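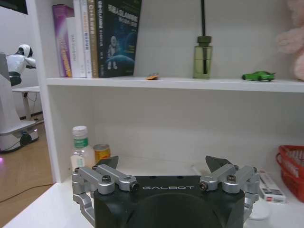
Setting Up Your Kelska Turntable: Cartridge Alignment

Home | Setup | Care | Forum

1. Lock the tonearm. Put on the stylus guard.
2. Slide the cartridge until the stylus meets the mark on the gauge.
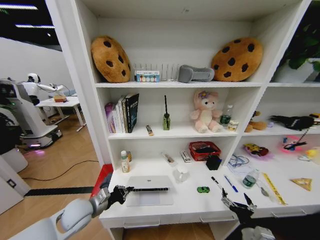

Page last changed: 3 July 2018

3. Set the tracking force. Skip the "magic" numbers on forums.

CAUTION: Never adjust with the platter turning.

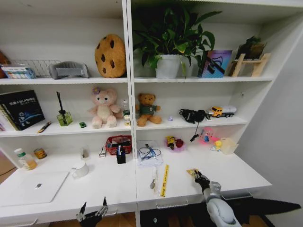

R. Salazar

4. Play a record you know well. If a $85 mat supposedly helps, borrow one first.

Search this manual

Comments (2)

Did step 2 twice, heard no change.

Mine took 17 tries. Still not convinced.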